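I've been building robot stuff in a shared workshop for long enough to have opinions, and my strongest one is this: pick a boring job. Skip the backflips and the chess. Go for dishes!

When Harish Malhotra and I started on our bench at Curwood, we had a grand plan for a whole kitchen routine. We burned 45 evenings on it (yes, I kept a log, and no, I won't show my wife). Then Sunita Goel walked by and asked if it could put a cup on a rack. It couldn't. So that became the project, and I've never had more fun.

A cup is a sneaky thing. It's light, it's round, it squirms if you grab it wrong, and a wire rack gives you very little to aim at. I do it half asleep every night after dinner and never gave it a thought until I had to spell it out for a pair of arms. We changed the grip settings so many times that Harish started naming them after his cousins.

People tell me a home build should save you time. Maybe someday! I think it's fine if it just makes you look harder at your own kitchen — and mine has had a lot of looking lately. My advice, if you're clearing off a bench for one of these, is to get two cups and a cheap rack and stay there until you're sick of them.
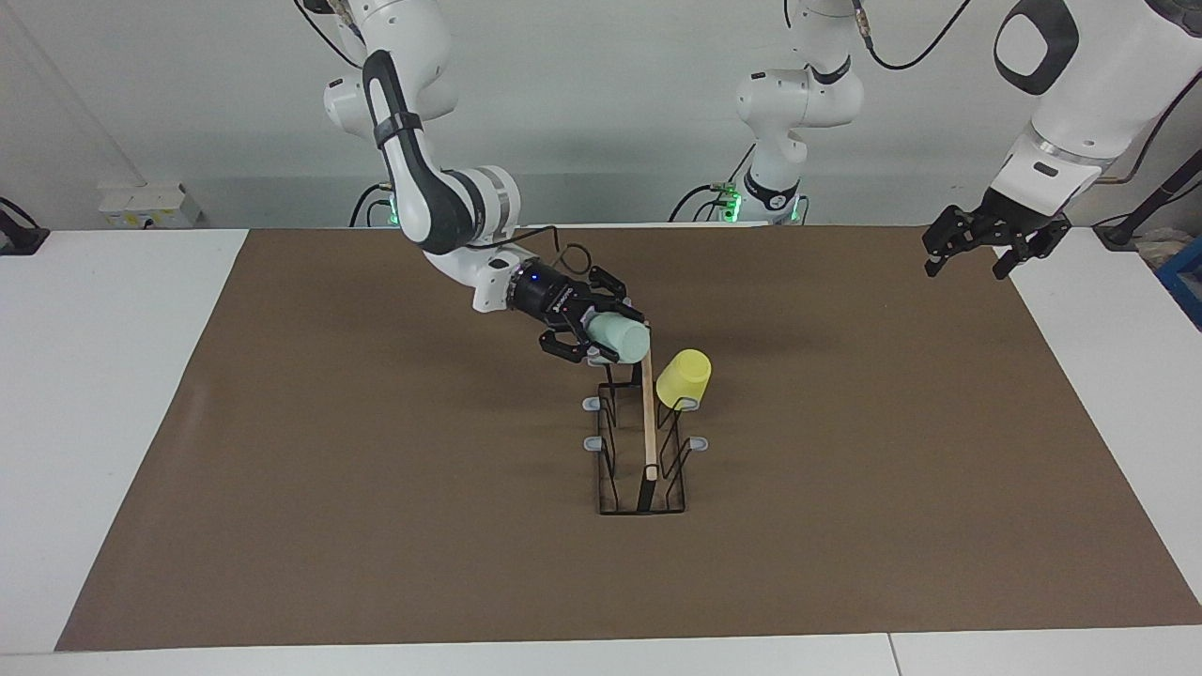
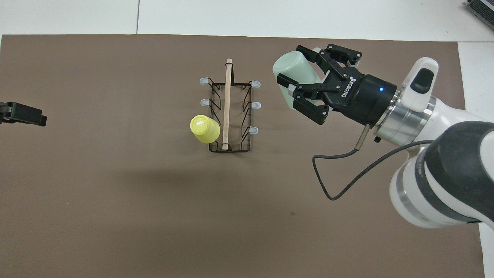
The mint cup in the gripper, with the yellow one at the rack.

Dumisani Van Wyk
25 February 2018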